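Chapter 4
Showing the Task: Hand Guiding and Remote Control

4.1 Two ways to record a demonstration

A demonstration is a record of a task done once, from start to finish, in a form the robot can use. In hand guiding, the teacher holds the arm and moves it through the task while the joint angles are stored. In remote control, the teacher stands apart and drives the arm with a second device — a joystick, a tracked handle or a smaller copy of the arm.

Hand guiding needs little equipment, but the teacher's own hands and body may block the camera. Remote control keeps them out of view. Its cost is a weaker sense of contact, and most beginners press too hard or stop too early.

Ambrosio and Phelan compared the two methods on the Trullow arm. Each teacher gave 15 demonstrations by hand and 15 by remote control. The remote sessions took almost 37 minutes longer, chiefly because teachers paused to judge depth.

4.2 The wrist view

In simulation the teacher often works from a camera fixed behind the gripper. 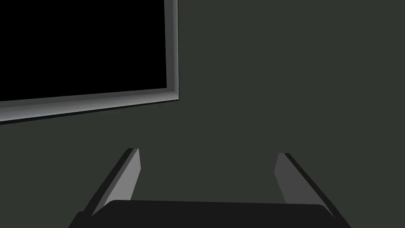 A view of this kind moves with the tool, so a small turn of the wrist shifts everything beyond the fingers. Distance is hard to judge against a plain surface. Section 4.3 sets out the usual remedy, a second fixed view, and gives the rules for storing both streams with the joint data at 200 samples per second.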